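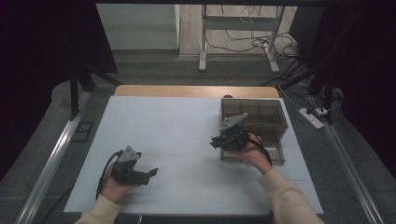 Build log, Dultov pair. January, evening.

Spent most of the session on the right-hand unit. The jaw travel is still shorter than the left by a small amount, enough to notice when I go for something thin. Took the linkage apart, cleaned the pivots, put it back. No change. I think the error is in the horn spline position and I will have to shift it one tooth and re-zero in software.

Cable routing needs a rethink. A loop at the back works until I turn my wrist over, then it pulls. Ordered a softer lead from Jedham. The sleeve clip I printed last week is too stiff to be any use.

Log file from the evening run: 1,956 lines, 259 of them flagged as late. All the late ones fall in two bursts, which points at the hub and away from the encoders. I will swap the hub before touching any code.

Then the fingers. I went over both under the lamp and wrote down what I found: chipping at the tip of one, a rough lower edge on the other. Print orientation is the likely cause. The layers run across the tip, so any knock shears them. The next set gets printed on its side with more walls.
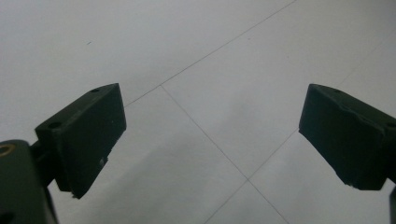
Finger blocks, current set. Small chip at the tip of the left one.

The threaded inserts are holding. I had expected to redo them after the first month – I set them too hot and one went in slightly proud. Checked with the driver, no spin.

Part number for the replacement screws is Rorklow 349, which I keep forgetting, so it is going here. Short ones only. The long ones bottom out and lift the block off its seat.

To do: shift the horn, swap the hub, slice the new fingers tonight and let them print. Grip pads can wait until the geometry stops moving.

Stopped at 11:40. Left the calibration file unsaved and had to redo it.

Comments (3)

gantrymouse: Try annealing before you change the walls. Mine stopped chipping at the tips.

tpk_shed: What filament is this?

lowrail: Same hub trouble here. A powered one fixed it.

Search this log Go

Contact | © Debnath Workshop Notes | Back to top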